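Search this notebook
Search

November, teleop bench, second half of the afternoon

Picking up where I left off before lunch. Hazem Fawzy came by with a question about the clutch pedal and we ended up talking for the better part of an hour, which I don't regret, but it does mean the notes from the morning are thinner than I'd like. I'll try to be fuller here.

The job this week is the bottle task in Kivach (our simulator, for anyone reading this from the other building). The person driving wears the headset, holds the right-hand controller, and shows the arm how to pick up a bottle and set it down on the mark. We record the hand path, the gripper opening and the wrist view, and all of that goes to Eamon Gallagher for training. The target is 200 good demonstrations before we touch anything on the real arm. At the end of this session we stand at 171. I had hoped to finish today, and I was a bit silly to say so out loud at breakfast.

First thing after lunch I changed the hand scaling. It had been set so that a small move of my hand made the same small move of the gripper, and that feels lovely and natural for the first few tries, and then your shoulder starts to complain. I turned it down so my hand moves more and the gripper moves less. The long reach is slower now and I have to clutch out once in the middle, lift my hand back, and clutch in again. But the last little bit, where the fingers come in around the bottle, is so much calmer! I should have done it days ago. Hazem tried it too and said it felt like stirring thick soup, which I think he meant kindly.

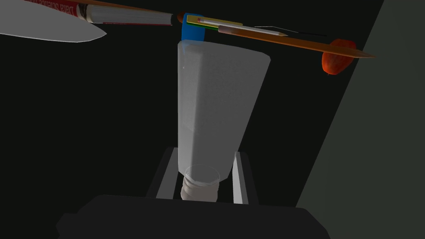

Where to grasp is the thing I keep going back and forth on. My habit, left to myself, is to go for the fat part of the body, the way you would pick up a bottle in a kitchen. Eamon would like a good share of the demonstrations to be neck grasps, and he wants them with the bottle turned over as well, so the policy doesn't learn that a bottle always has its cap end up. With the bottle upside down like this one, threads toward the gripper and the wide base at the far end, the fingers come in low on either side near the neck, and the body widens out past them. I find that a hard one to judge through the headset. The plastic is frosted and pale and so is the right finger, and against each other they don't give my eye much to hold on to. The left finger leans in and the right one stands nearly upright, so I have been watching the left one and letting the other look after itself. It's a habit I'd like to pass on to Hazem before he does his share, or else be talked out of.

The clutter is a separate matter. Kivach scatters things from the household set at random — books, fruit, pencils and so on — and I had been skipping the starts that looked too busy. Eamon asked me, very politely, to stop doing that. He is right. If I only ever show it tidy starts, it will only ever know tidy starts. So from now on I take whatever comes up, and I only throw out a demonstration if I dropped the bottle or the recording stalled.

On stalls: the recorder still hangs if I press save while the arm is moving. Wait for it to settle, count a slow two in your head, then press. I have written this on the card by the keyboard as well. The log folder is now named nalero_bottle and the old one is read only, please don't write to it.

One more small thing about pace. When I drive fast the path comes out jerky, and when I drive very slowly I hesitate just short of the grasp, and Eamon says the last policy picked up my hesitating. It would come up to the bottle and hang there, thinking about it, exactly like me. I was half embarrassed and half charmed. So the advice to myself is to make up my mind during the reach, then close in one go without stopping to admire it.

For tomorrow:
- finish the last of the neck grasps, inverted starts first
- ask Eamon whether he wants the clutch moments cut out or left in
- Hazem to do a block of his own with the new scaling, so it isn't all my hand
- charge BOTH controllers (the left one was flat again)

Stopped at 5:40 with a stiff wrist. Headset wiped down and back on its hook.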